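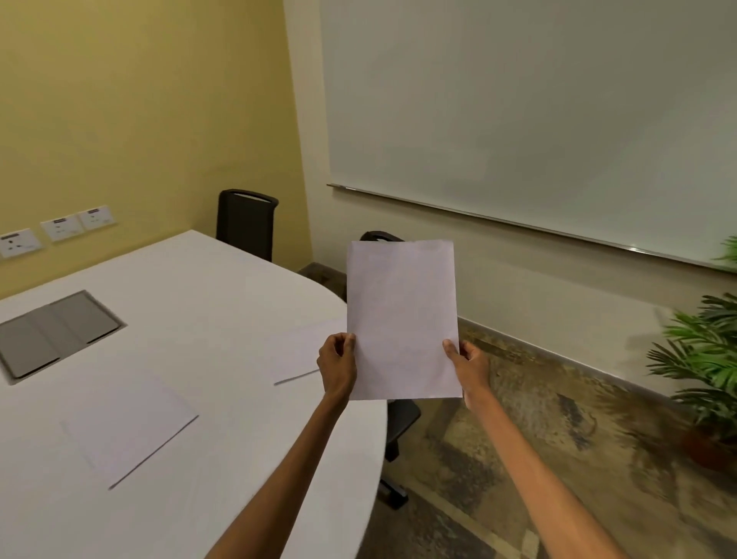 Segmenting head-camera video into steps, the quick way

Quick notes because three people asked me on Tuesday. This is for the paper handling set but works on anything with two hands and a table. You need the Hornside tools installed and a folder of raw recordings. If you don't have that yet, go do the install page first, come back.

What you get at the end: one file per recording with start time, end time, step name, which hand. The planner reads that directly. No conversion.

1. Sync first

Don't skip. Check that the video clock and the wrist tracker clock agree. Run the sync check on the whole folder, look at the offset column. Anything over 100 ms, fix it now. Labels on top of a bad offset are garbage and you will not notice until training.

No tracker data? Fine, set tracker to none in the config and go on. Boundaries come out a bit sloppier.

2. Run the hand detector

Default model, default threshold. It wants both hands in view. White sheet on a white table is the hard case for the object detector, not for hands, so run hands by itself and leave objects off for now.

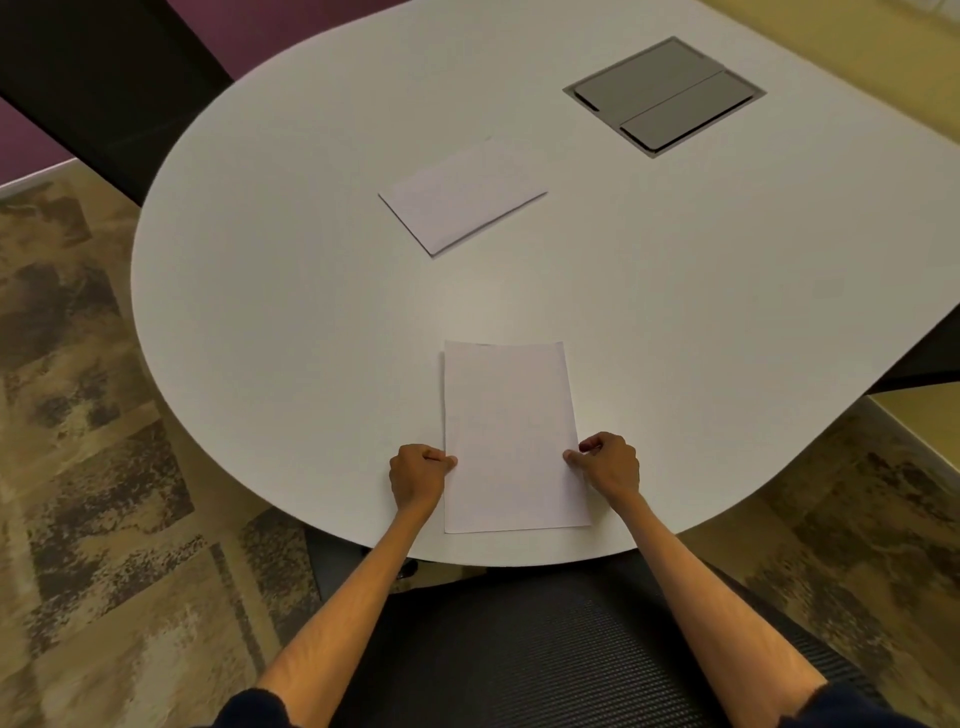
Output is a box and a contact flag per hand per frame. Contact flag flickers. Smooth it with a window of 12 frames, shorter and you get fake releases every time a finger lifts. Longer and you lose quick regrasps.

Then turn objects on. Lower the edge contrast setting one notch at a time until the sheets separate from the tabletop. Too low and shadows become paper. Stop when shadows start showing up, go back one.

If there's spare paper further back on the table the tracker will sometimes jump to it. Set active object = nearest to contact hand. Fixes most of it.

3. Propose the cuts

Run propose. It cuts wherever contact changes, or where both hands stay still for 8 frames. You'll get too many cuts. That is what you want, merging is faster then splitting.

Step names come from a fixed list. Ours:
reach
grasp
lift
flatten
fold
place
idle

Don't invent new ones. If something really doesn't fit, use other and leave a comment. Kolbrún goes through the others every month and decides.

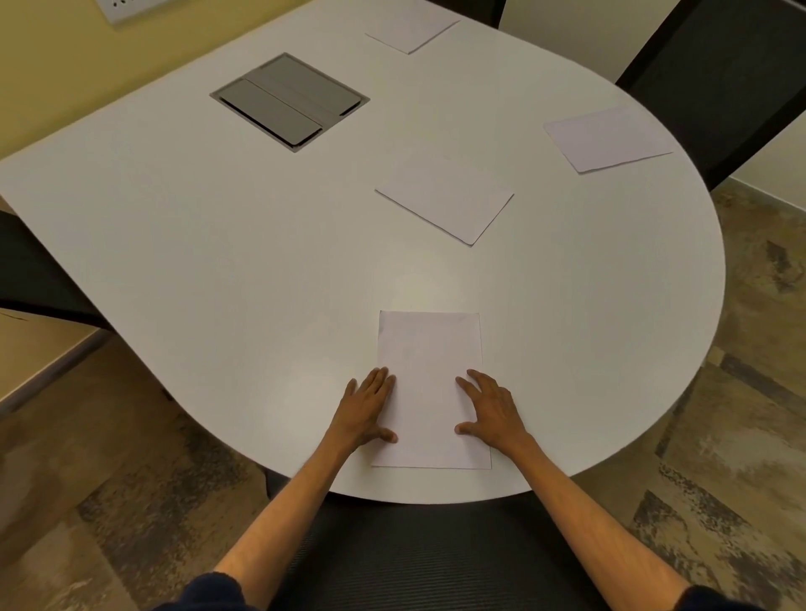 Karthik Ranasinghe
Perception tooling, Zekby

4. Fix by hand

Open the proposals in the review tool. J and K step one frame, M merges with the next segment, S splits. Save often, autosave is broken in the September build.

Things I fix nearly every time:

Flatten vs place. Open hand on a sheet that's already down = flatten. Sheet still coming down = place. The proposer mixes these constantly.

Grasp start. Start is first contact, not when the fingers begin to close. Prasanna and I labeled it differently for weeks and had to redo a whole batch.

Two hands doing different things. Label each hand on its own row. Do not write "both" unless start and end match.

Hands stopped, step not finished. Still part of the step if it picks up again with the same grip. If contact drops, cut.

5. Walking and turning

The detector still finds hands when the camera moves away from the table, and propose will happily call that a reach. It isn't one unless there's a target.

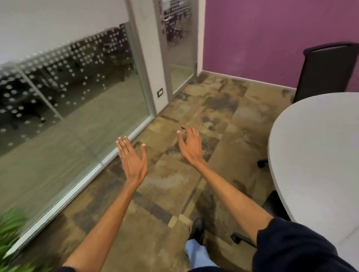 Rule: no object contact before the next cut and no target in view, label it idle. Motion blur is fine, leave those frames in. Only drop frames when both hands are gone, and use the drop command, dont delete them from the folder or the frame index shifts and everything after it is wrong. I've done this. Restoring took a whole afternoon.

6. Validate, export

Run validate. It checks for gaps, overlaps on the same hand, and names not on the list. Gaps under 3 frames get closed automatically, the rest you fix yourself.

Then export with the planner preset. Open one file and read it before pushing. If every segment says left hand your mirror flag is set, turn it off and rerun from step 2, sorry.

Known issues

Review tool freezes on long recordings. Split them before step 1.
Sync check prints the offset with the wrong sign on older configs. The size is right.
Overlapping sheets get one box. No fix yet, Ashraful is looking at it.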